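EMGATE HOUSE — WINDOW COVERINGS AND CORDS
Room Safety Inspection Checklist, July 2020

Building: Sistport Wing, rooms 59 and 60
Inspected by: Shakuntala Agarwal
Reviewed by: Vikas Nigam

Enter S (satisfactory), A (attention needed) or N (not applicable). Comments are required for every A.

1. Brackets firm, no movement when the blind is raised or lowered: S

2. Fabric free of tears and loose threads: A
Comment: Small tear at the hem of the left blind in room 60. Repair requested.

3. Blind rolls evenly and stays at the height set: S
Comment: Room 59 is stiff in the last part of its travel but holds.

4. Chain unbroken, joining bead intact: S

5. Chain tensioner fitted: A
Comment: Fitted on all blinds in room 59. In room 60 the right blind has a tensioner that is not screwed to the wall — out of use until fixed.

6. No bed, chair or low shelf within reach of a chain: A
Comment: Armchair in room 60 moved to the opposite wall during the visit. Occupant informed.

7. Warning label present and legible: S

8. Window opens and closes without catching the blind: S

9. Curtain tracks and cord cleats: N

Operating check: draw the chain by hand, slowly, through one full lowering and one full raising. Do not pull sideways. 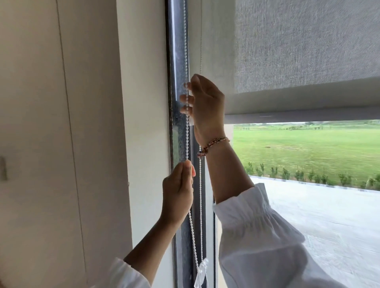

May a loose chain be tied in a knot until the repair is made?
A knotted chain does not meet the requirement, and the blind must stay out of use until its tensioner is secured.

Items marked A are passed to Ankit Pathak, Maintenance, extension 507. Next inspection: December.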